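Rapport de projet : l'automatisation de la plonge chez Linalau
Mateja Vukadinović et Ayodele Dauda

Linalau est une cantine d'entreprise qui sert 279 repas par jour. Notre projet porte sur le poste de plonge, tenu par deux personnes, et sur ce qui change pour elles quand une partie des gestes passe à deux bras robotisés.
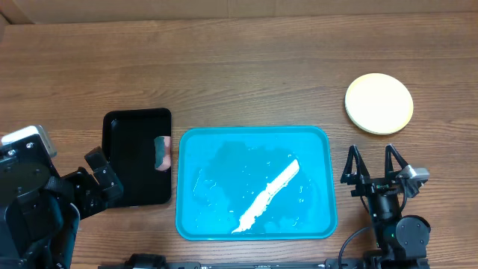
Le poste a été étudié pendant 50 heures, réparties sur plusieurs services. Le tri et le premier lavage se font debout, mains dans l'eau. Pour les essais, nous avons retenu peu de vaisselle : un bac turquoise avec de l'eau, un bac noir plus petit et de la vaisselle ronde jaune pâle, posés sur la table des deux bras.

Britt-Marie Hedlund, plongeuse, se plaint surtout des poignets. Elle accepte de laisser la prise des assiettes à la machine, mais veut garder le contrôle final. 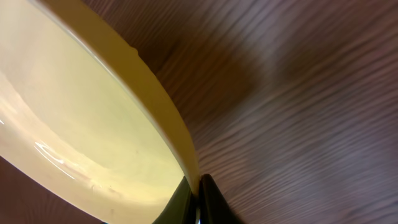
Elle craint aussi de passer son temps à surveiller. Son collègue Thaddeus Kincaid demande une formation payée, prévue en juin, et un bouton d'arrêt à portée de main. 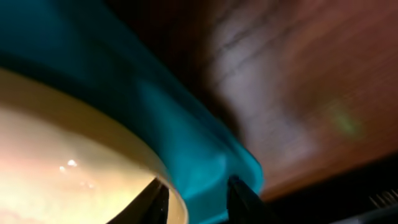

La direction prévoit de maintenir les deux postes. La fiche de fonction n'a pas encore été réécrite, et la question du salaire reste ouverte.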